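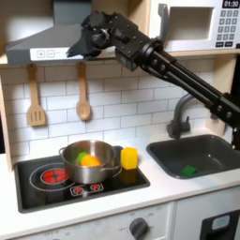 Figure 5-1. Canopy hood with sloped sides, in a toy kitchen. Speed controls on full-size hoods are often placed on the front strip in the same way.

Chapter 5
Local Exhaust in the Home Kitchen

Revised June 26, 2020

5.1 Scope of the chapter

The earlier chapters treated the house as a single volume of air with one rate of exchange. That model is good enough for sizing a whole-house fan. It fails in the kitchen, where heat, grease, water vapor and fine particles are released at one spot, over a short time, and in amounts that the general ventilation was never sized to handle.

Local exhaust captures these products near the point of release and carries them outdoors before they mix with the room air. The chapter covers the plume above a cooking surface, the shape and position of the hood, the fan, the duct, and the supply of air that must replace what is removed. Recirculating units, which filter the air and return it to the room, are left to the next chapter.

Readers should be able to convert between volume flow and air speed, and should know how pressure loss depends on speed in a straight duct.

5.2 The plume

A hot burner warms the air next to it. The warm air is less dense than the air of the room and rises. As it rises it draws in room air from all sides, so the plume grows wider and cooler with height, and its total flow increases. A hood mounted higher must therefore deal with a larger volume of air than one mounted lower, even though the burner is the same.

Cross drafts push the plume sideways. An open window, a supply register in the ceiling, or a person walking past the range can each move part of the plume outside the edge of the hood. Once outside, it is seldom recovered. Back burners are easier to serve than front burners, as the wall behind the range shields the plume on one side and most hoods are deeper at the rear than the cook would like to believe.

5.3 Capture efficiency

Capture efficiency is the share of the released material that leaves through the hood on its first pass. It is written as a fraction between zero and one. It is a property of the whole arrangement - hood, fan, burner, and room - and can't be assigned to the hood alone.

The usual field method releases a tracer gas at the burner and compares its concentration in the exhaust duct with that in the room. In the Drulano test house, used for the worked problems in this chapter, the same hood was tested over the front and back burners at 2 fan speeds. The back burner gave the higher value at both. Raising the fan speed helped the front burner more than the back.

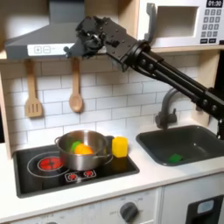

Figure 5-2. Canopy hood with plus and minus buttons, microwave on the right.

A reader of the last edition wrote in October that the tracer method flatters the hood, because a gas released at a steady rate behaves better than smoke from a pan that is being stirred. The point is fair. Tracer results should be read as an upper value for most real cooking, and the problems at the end of the chapter are worded with this in mind.

5.4 Rated flow and delivered flow

The flow printed on the package is measured under set conditions with a known resistance. The installed flow is usually lower. Each elbow, each change in duct size, and the cap at the outer wall all add resistance, and the fan moves to a different point on its curve.

In the Plenero example, worked in full in Section 5.7, the duct run is 16 feet long with two elbows. The student is asked to find the delivered flow first with smooth duct and then with flexible duct of the same diameter. The difference is large enough to change the choice of fan.

5.5 Replacement air

Air drawn out of a house must come in somewhere. In a leaky house it enters through cracks and goes unnoticed. In a tight house the fan lowers the indoor pressure, and the delivered flow falls. If a fuel-burning water heater shares the space, its flue may reverse and spill combustion gases indoors.

Local codes differ on the exhaust flow above which a separate supply of replacement air is required. The code in force at the site governs, and it should be read before the fan is chosen.

Terms used in this chapter

Capture efficiency: share of the released material removed on the first pass.
Fan curve: plot of flow against pressure for a fan at one speed.
Replacement air: outdoor air that enters to balance the exhaust.
Static pressure: pressure the fan must supply to overcome the resistance of the system.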